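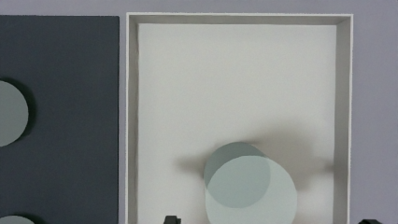
Tray with raised walls, seen from almost directly above (computer render).

I have been putting off dealing with the paint in the garage since we moved to Dunstead. Some of it was ours and some came with the house. In April I finally got it all out on to the drive and went through it, and I thought I'd write down what I did with it, as I found the council's advice hard to follow and other people locally might be in the same position.

The short version is that most tips don't want liquid paint in the general waste, and you can't put it down the drain. If it's water-based, you can dry it out and bin it. If it's still good, you can give it away. If it's solvent-based, it has to go in as hazardous waste, and at our end of the county that means a trip to Fumside with a booking.

I started by sorting into water-based and solvent-based. Nearly all modern wall paint is water-based and says so on the back, usually in the cleaning instructions. If it tells you to wash brushes in water, it's water-based. If it tells you to use white spirit, it isn't. A few of the older tins had lost their labels or were so rusted that I couldn't read them, and I put those with the solvent ones to be on the safe side.

Then I opened each one. Do this outside with gloves on and an old screwdriver. I had one lid that wouldn't shift at all and I left it alone. Good paint will have separated a bit, with a layer of thin liquid on top, but it stirs back in. If it's lumpy after a proper stir, or it smells sour, it has gone off. Frost does it as well. Ours had been against the outside wall for years, so I expected to lose a lot, and I did. 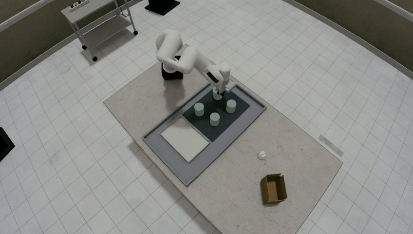

The usable water-based paint went to the reuse scheme at the old Bayram works, behind the builders' merchant. They take it in, check it, and sell it on cheaply to anyone who wants it. I had heard it was only for charities and community groups, but the woman on the counter said that changed a while ago and households can buy there too. The rules for dropping off are simple. The tin has to be at least a third full, the lid has to fit, and the label has to be readable. They don't take primer, woodstain, anything for metal, or testers.

I was in and out in 5 minutes. They opened every tin while I stood there and handed one back to me because of the smell. I hadn't noticed anything wrong with it, but I don't have much of a nose.

While I was there I had a look along the shelves. There is a lot of magnolia, as you would expect, and a lot of grey. The more interesting colours are at the far end and tend to be part tins, so you would need to be doing a small room or a piece of furniture. They also mix some of the leftovers together into big tubs, mostly in off-whites, and a poster by the till said they had kept 800 litres out of the waste last year that way. I bought a tub for the shed. It has gone on well enough with two coats, though it's a bit pinker than I thought it would be.

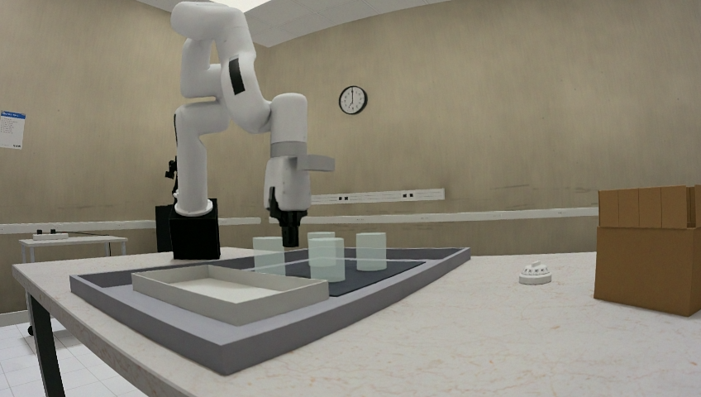

White robot arm at the far edge of a long worktable, computer render.

On to the paint that had gone off. For small amounts of water-based paint, the advice is to leave the lid off somewhere airy until it goes solid. With a thin layer in the bottom of a tin this takes a few days in dry weather. With half a tin it takes for ever, because a skin forms on top and the rest stays liquid underneath. You need to mix something in to soak it up. Sawdust works, and so does cat litter or dry soil. There is also a paint hardener made by Verkow that comes in sachets, which I tried on 2 of the tins. It did the job overnight. I used cat litter for the others and it took a couple of days longer and cost a lot less, so I wouldn't buy the sachets again unless I was in a hurry.

Once it's hard, the contents can go in the ordinary bin. The metal tin can go in the metal skip at the tip if it's empty or the leftover paint is completely dry. Plastic tubs are more of a problem. Our kerbside collection won't have them and neither will the tip's plastics bay, so they went in general waste, apart from a couple I washed out and kept for compost scraps.

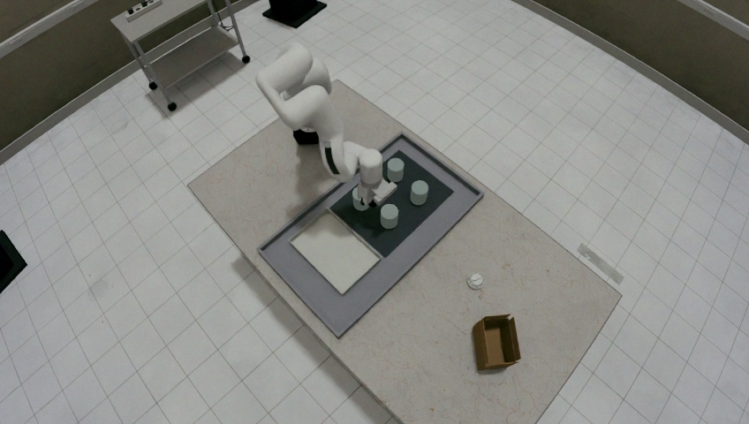
The solvent-based tins were the last job. You have to book a slot for hazardous waste at Fumside, and when I looked, the next one was more than a fortnight off. You fill in a form saying what you are bringing, and there is a box for "unknown", so my rusty ones were fine. On the day you drive past the main queue and go to the gate on the left. It isn't signposted very well. I went past it and had to go round again. A man in overalls lifted the tins out of the boot himself and wouldn't let me help. White spirit and old brush cleaner go to the same place, so save them up and take the lot together.

They shut at 4, and the last slot is earlier than that. They are also strict about vans, so if yours is sign-written you will need to ring first.

I kept back one tin of the hall colour and one of the kitchen, both decanted into jam jars filled nearly to the top, with the name of the paint and the room written on the lid. They are in the cupboard under the stairs, where it doesn't freeze. The garage shelf is clear for now. Next up is the box of old light bulbs and dead extension leads that was behind the paint, and I haven't looked into where any of those go yet.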